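Section 4 - Working Rules for the Kitchen Cell (Tremon arm, sim and bench)

Rev. 21/06/2020. Replaces the March sheet. Throw the March sheet out, it has the old reach numbers.

Read all of 4.1 before you enable the arm. Same rules in the simulator as on the bench. Bad habits carry over.

4.1 Before power-up

1. Load the Gitidport profile for the cell. Check the name on the pendant matches the name on the job sheet.
2. Confirm the speed cap is 70 percent or lower. Teaching by hand - 33 percent, no higher.
3. E-stop test. Press, confirm drives drop, release, reset. Do this every session, even a short one.
4. Stovetop counts as a keep-out zone. So does the faucet. Both need to show up in the zone list. If either one is missing, stop and reload the profile.
5. Upper cabinet doors closed. An open door is not in the collision model.

CAUTION: Never turn zones off to "just try" a path. Log it and ask.

4.2 Setting out the work

6. Items go on the cutting board, not straight on the counter. The Brinkmann grasp planner takes its height from the board surface.
7. Leave finger room between items. If one item sits under the hand in the hover pose, plan for the neighbor as well.
8. Tall items to one side of the board. Bottles tip easy if the wrist swings through.
9. Note item names in the run log as you placed them. Dont use nicknames.

NOTE: See-through items can come back with holes in the depth data. Rescan once. Still bad, mark the item "no grasp" and carry on with the rest.

4.3 Approach and hover

10. Jog the arm to hover. Elbow well clear of the upper cabinet, fingers pointing down over the board.
11. Look at the forearm, not only the fingers. Most contact faults in this cell are forearm to cabinet.
12. Hold at hover for 2 seconds before any descent. The wait is in the script - leave it there.

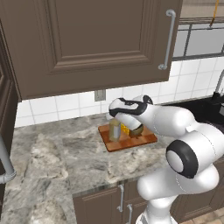

Fig. 4-1. Arm over the cutting board, fingers down, upper cabinet behind (simulator view).

13. Check the target ID on the pendant. Right item? Confirm. Wrong item? Cancel, back to hover, select again.
14. Descend straight down. No sideways moves below hover height.
15. Close, lift, pause. Then travel.

CAUTION: If the arm stops on fault 1036 (unexpected contact), do not hit resume. Back the arm up in jog mode first, then find out what it touched. Resume without backing off can drive the wrist into the counter.

4.4 Moving from sim to bench

- Clean sim run first, no faults and no zone warnings. A run with warnings dosn't count.
- Re-measure the board position on the bench. Never trust the sim offset.
- First bench run at teach speed, one hand on the E-stop.
- Nobody inside the floor line while drives are on. Reaching in for a dropped item counts as inside.

4.5 Records

Save the run log to the Grostia share, same day. File name = cell, operator initials, run number. Faults get their own line, even the ones you cleared in seconds.

Zone changes need sign-off from Shirley Ellwood before the next run. Email is fine, verbal is not. Gripper changes - see Section 5.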